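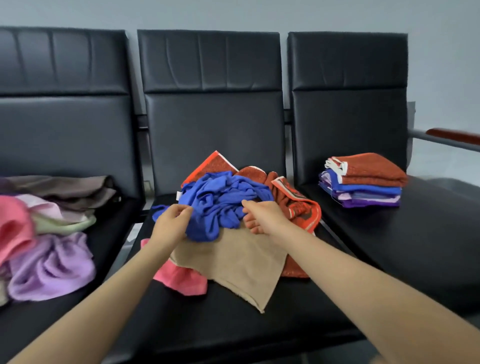
Beril Erdem thinks we should quit sorting by color and go by thickness, terry in one pile and thin cloths in the other, and let the colors land where they land. I wrote it down because I said I would, and I've been arguing with it in my head ever since.

October, workshop notebook, towels again.

So the state of things at 3:40 in the afternoon: the waiting-room chairs are my folding table (the big bench has the Menholm glue-up on it until tomorrow and I'm not moving that for anything). The thin stuff went on the left chair, the pinks and the mint and the lavender, still in a heap when I got to the middle one. The middle was everything I hadn't looked at yet. Orange-red terry, the rust-brown one, the one with the patterned bands, that flat beige thing, and the royal blue cloth on top of the lot.

Looking at it now, I had half done Beril's system without meaning to. Annoying!

Folding notes, for whoever does the next load:

Thin cloths – half, half again, done. Don't try for thirds, they slide around and you end up with a sausage.

Terry – thirds the long way, then in half. Borders to the outside so you can tell one from another on the shelf without pulling the stack down. I did the first few with the borders tucked in and had to start over.

The beige one is a bad shape for thirds. I laid it flat on the seat and folded it in half twice, and it sits fine at the bottom of a stack. Leave it at the bottom.

Leather seats are slippery to fold on, by the way. A stack of four holds, a stack of seven goes over the front as soon as you turn your back. Put something terry down first and the rest stays put.

Shelf: the Zoltby unit, second from the top. I measured it and the shelf is 50 cm deep, so two stacks front to back if the folds come out small enough. Mine didn't, the first time. Refolded the terry a bit tighter and got the door shut.

Wash: I used the Gandix powder, half a scoop, no softener. Please, no softener. The last batch had it and those towels just pushed the water around the bench for a week. Whoever likes the smell can put it on their own laundry at home. The reds go on their own until we're sure of them, and that includes the rust-brown. The pale pink and the mint are the ones I'd be sad to lose.

Also found the receipt from Vondráček in the drawer, 145 for the last bundle of mixed cloths, and I still think that was a decent price considering how long they've lasted. There's a line in the back of this book where I'd budgeted 200. If we order again I'd ask for more terry and fewer of the thin ones. The thin ones are nice for polishing and useless for a spill.

Back to Beril's idea. What I like about color is that I know the pinks are for finish work and never go near oil. What I don't like is that it only works if everybody remembers it, and last month there was a coral cloth under the drill press, black all down one side. Thickness you can feel with your eyes shut. So maybe thickness for the shelf and a separate bin for finish work, with a label on it. I'll try it for one wash and see who complains.

To do: label for the bin. Hooks by the sink. Ask Beril which pile the lavender one goes in, it's right between the two.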